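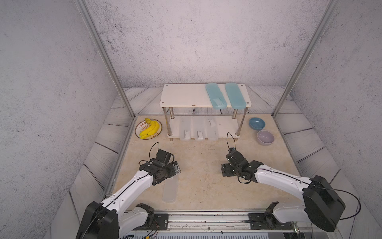
How do you teach a robot to tidy a shelf?

If somebody asked you to put a box on a shelf, you would probably have done it before they finished asking. You wouldn't stop to think about your elbow, or how hard to squeeze, or whether the box was going to bump into the fruit on the way past. Your brain and your hands have been practising this sort of thing since you were a baby (mostly by dropping spoons off the high chair, if you were anything like me), and by now they get on with it without bothering you.

A robot hasn't had all those years of spoons. At the Brevness after-school robotics club, the older pupils have been finding out just how much there is to learn before two robot arms can tidy up a small white shelf. They call their project Jadoon, and they have been at it since the clocks changed.

What are the parts called?

Robot arms borrow a lot of their words from us, so you know half of them already. The bottom of the arm, where it is fixed down, is the base. Next to that is the shoulder. Then comes a long piece called a link, which is a bit like the bone in your upper arm, and at the far end there is a wrist.

After the wrist you might expect a hand, but these arms have a gripper. It opens and shuts rather like a pair of kitchen tongs. Try picking up a pencil case using only your thumb and one finger, with the rest of your hand tucked away, and you'll get a fair idea of what a robot like this is up against!

Inside the joints are motors, and the ones used here are called servos. An ordinary motor just spins. A servo can be told to turn to a certain angle and stay there, so if you tell it 80 degrees, it goes to 80 degrees and waits for you to make up your mind about what comes next.

How does it know what to do?

There are two main ways to teach a robot. The first is to write out every single movement as a list of instructions. This works very nicely as long as everything is in exactly the same place every time. Move the box by the width of your finger, though, and the poor robot may close its gripper on nothing at all and carry that nothing proudly over to the shelf.

The second way is to show it. A pupil steers the arms through the whole job while the computer saves what the cameras see and how every joint moves. One go at the job is called a demonstration. Then the pupil puts the things back in slightly different places and does it again, and again, and again. By the end of the spring term the Jadoon team had saved 147 demonstrations, and I can tell you that quite a lot of biscuits were eaten along the way.

The computer then looks through all of them and hunts for patterns. When the box is over here, the arm swings this way. When the box is turned a little, the wrist turns too. The program that does this learning is one the club calls Lodix, and after a long evening's work it can have a try on its own. 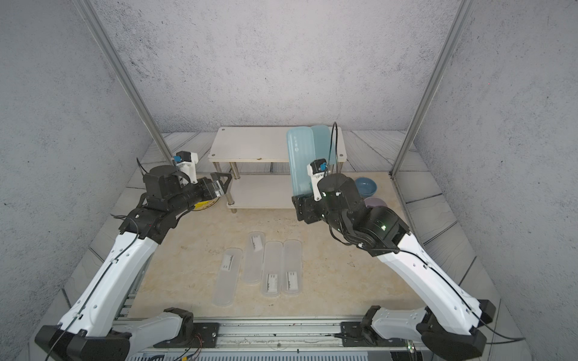 Two arms and four frosted boxes on the Jadoon table. The top of the shelf is bare.

Why are see-through boxes so tricky?

You might have guessed that the bowls would be the hard part. They do need care, but a bowl is a good solid colour and it shows up well against a pale table. A frosted box lets some light through, so its edges can melt into whatever is behind it. You have perhaps had the same trouble finding a clear ruler on a white desk. A label is a great help, as it gives the camera something definite to look for.

Then there is the trouble of having two arms. Both of them want to reach for the middle of the table, and neither can feel sorry when it bumps the other. The team has to teach them to take turns, which takes nearly as long as teaching them to hold things – and if you have a brother or sister you may not be surprised.

What happens when it goes wrong?

It goes wrong a great deal, and that's quite all right. Everyone in the club writes their mistakes in a shared notebook, with a note about where the things were and what the arm did. When the same mistake turns up several times, the team makes a few more demonstrations of just that bit. In July they will take Jadoon to the Prernolum Schools Challenge, where the shelf will be set out in a way they haven't seen before.

Try it at home

You need a friend, a plastic cup and a scarf. Tie the scarf over your friend's eyes and put the cup somewhere on the table. Now guide your friend's hand to it using only words, such as "left a bit", "down" and "squeeze". Swap over, move the cup and start again. Write down which words worked best, and bring your list along to club if you'd like to compare.

Words by Rupert Eberhard, Brevness Robotics Club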